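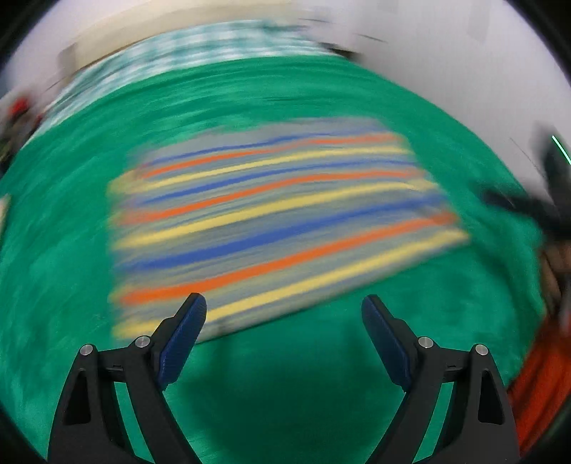 Prirkgate to launch striped tea towel range with laundry fold-in day

Prirkgate, the household linen supplier, will release its Drarel tea towel in August, starting with a grey cloth striped in blue, orange and yellow. Two further colourways, Keden and Cárdenas, will follow before Christmas.

The Drarel has its stripes set across a grey ground with a plain grey hem. Prirkgate developed the cloth after hearing from cafés and community kitchens that plain towels were hard to fold to a consistent size. The stripes give the person folding a line to work to — match colour to colour, press flat, fold again.

"People who fold a few towels at home won't think much about it," said Kirstin Innes, product manager at Prirkgate. "Our café customers do it at the end of every shift, and they want the pile to fit back on the shelf it came from."

The first production run is 891 towels. Of these, 304 have been set aside for existing trade accounts and the remainder will be sold through the Prirkgate shop and website. Trade customers can order in bundles of 15.

To mark the release, Prirkgate will hold a fold-in day at its shop on a Saturday in August, from 10 am to 2 pm. Staff will show three ways to fold a striped towel: the flat quarter fold, the long third for oven rails and the upright fold for drawers. Entry is free and no booking is needed. Visitors are welcome to bring their own tea towels.

Folded towels from the day will be donated to local meal programs, with a target of 400 across the Drarel and older Prirkgate lines. Programs that would like to receive a share should contact the shop by the end of July.

Care instructions for the Drarel are a warm machine wash with like colours and a line dry. Fabric softener is not recommended.

Trade enquiries: Kirstin Innes, Prirkgate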